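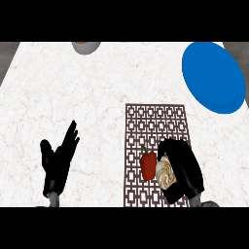
Call for Participants: Mornwood Short Film Days

Mornwood Short Film Days is looking for people to join its audience jury and its screening crew for the December program. Both roles are open to adults who live within driving distance of Mornwood. You do not need a film background.

The festival runs for 7 days at the Lalarano, the old single-screen theater on Kuster Street. Last year we received close to a full shelf of submissions on disc and many more online, and the selection team could not keep up. This year we are bringing in viewers earlier.

Audience jury

Jurors watch the shorts in competition before the festival opens, fill out a score sheet for each one, and meet twice to settle the awards. The first meeting is online. The second is in person at the Lalarano, on the afternoon before opening night. Please apply only if you can make both.

The jury gives 2 prizes. The Pridono Prize, worth $2,000, goes to the best short by a first-time director. The other, worth $1,000, goes to the best animated short.

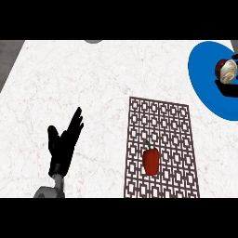 Animated entries take up a larger part of the program than before, and we would like several jurors who enjoy watching them closely. They range from hand-drawn pieces to fully computer-rendered ones, and the score sheet has a separate line for design and setting. A kitchen short, for example, might come down to a red bell pepper standing on a mat on a marble countertop, and we ask jurors to say in a sentence or two whether the setting helps the story. Notes can be brief. They are passed on to the filmmakers without names attached.

Screening crew

Crew members check tickets, seat latecomers, run the microphone during Q&A sessions and help clear the theater between programs. Shifts are four hours. You may sign up for as few as one, but we give first choice of dates to people who take three or more. The work involves standing and stairs – tell us if you would prefer a seated post at the box office.

What you get

Jurors receive a festival pass and a guest ticket for the awards screening. Crew members receive a pass after their second shift. Neither role is paid. Parking behind the theater is free for both.

How to apply

Send a short email to Velimir Tomić, program coordinator, through the contact page. Say which role you want, which days you are free, and, for the jury, name one film you liked recently and why. Anyone with a film in this year's competition cannot serve on the jury but is welcome on the crew.

Applications open Mon 6 September and close when the places are filled. All applicants will get a reply.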